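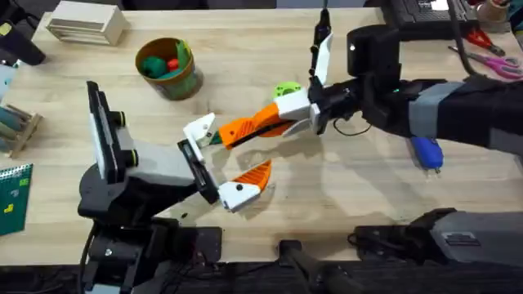

Bench inspection checklist: two-arm workcells
Graltino Automation Workshop, Bangera site
Inspection date: June 27, 2023
Inspector: Aishwarya Iyer
Accompanied by: Benito Nieto (cell operator)
Cell: Trondance bench 2
Result: pass with comments

This checklist applies to table-mounted cells in which two arms share one work area. Each item is marked Yes, No or N/A. An item marked No must carry a comment and the name of the person who will put it right. Items left blank will be treated as No.

Section A. Before power is applied

A1. Base clamps tight and free of cracks. Yes
A2. Table stable, with no rocking when pushed by hand at the front edge. Yes
A3. Emergency stop within reach of the operator's normal position. Yes
A4. Emergency stop tested on both arms together. Yes
A5. Risk assessment on display and in date. No
Comment: The copy on display is the version from last October. The revised version has been approved but had not been printed. Action: J. Murthy.

A6. Operator's training record seen. Yes
Comment: Record sheet 271, signed by Jacqueline Collet.

Section B. Shared work area

B1. Speed limit set to 200 mm per second or lower for work in which the grippers meet. Yes
B2. Overlap zone agreed and entered in the Nudon control software for both arms. Yes
B3. Operator able to say which arm gives way if both are told to move to the same point. Yes
B4. Hands kept out of the overlap zone while either arm is live. Yes
Comment: Mr Nieto paused both arms before reaching in, on each occasion observed. This is the correct practice. Pausing one arm only is not acceptable, even where the other appears to be at rest.

B5. Items not needed for the task removed from the table. No
Comment: Small objects and stationery may stay on the bench only if they form part of the written task. The task sheet for this cell does not list them. Either the sheet should be amended or the items should be stored elsewhere. Action: B. Nieto. 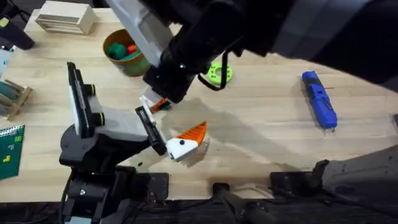
B6. Parts passed between grippers are light enough to fall without causing harm. Yes
B7. Grip force set to the lowest value that will hold the part. Yes
Comment: The value was read from the screen and agreed with the task sheet. It should also be written in the cell log at each change of part, as the software does not keep earlier settings.

Section C. Grippers, fingers and cables

C1. Fingers free of splits, loose ribs and worn faces. Yes
C2. Finger mounts secure, with all fixings present. Yes
C3. Spare fingers kept in a marked container. No
Comment: Spares were found in an unmarked drawer with rejected parts. Folke Strömberg has agreed to separate the two and label both.

C4. Cables at the wrist secured and clear of moving joints through the full range of travel. Yes, with comment
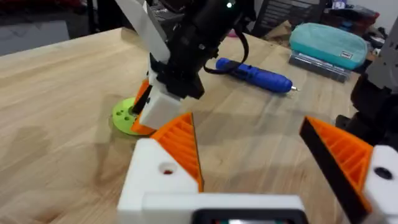
Cable slack should be checked with the arm in its lowest working position as well as at rest, and the check repeated after any change to the task. A loop that is harmless at rest may catch on an object when the arm comes down. On this bench the wrist cable loops out to the right and passes just above one end of the blue screwdriver. Hand tools should be returned to the tool board before the arms are started – this applies equally to tools that will be needed again within the same session. Action: B. Nieto, with immediate effect.

C5. Status lights on the arms visible from the operator's position. Yes

Section D. Closing down

D1. Both arms returned to the rest position before power is removed. Yes
D2. Grippers empty at close of work. Yes
D3. Cell log completed and signed. Yes
D4. Faults reported to the workshop office on the same day. N/A

Follow-up

Items A5, B5 and C3 and the comment at C4 are to be closed before the next inspection in October. The cell may remain in use in the meantime, provided that the speed limit at B1 is not raised. Written confirmation should be sent to Jagadeesh Murthy at the workshop office.

Signed: A. Iyer
Countersigned: J. Murthy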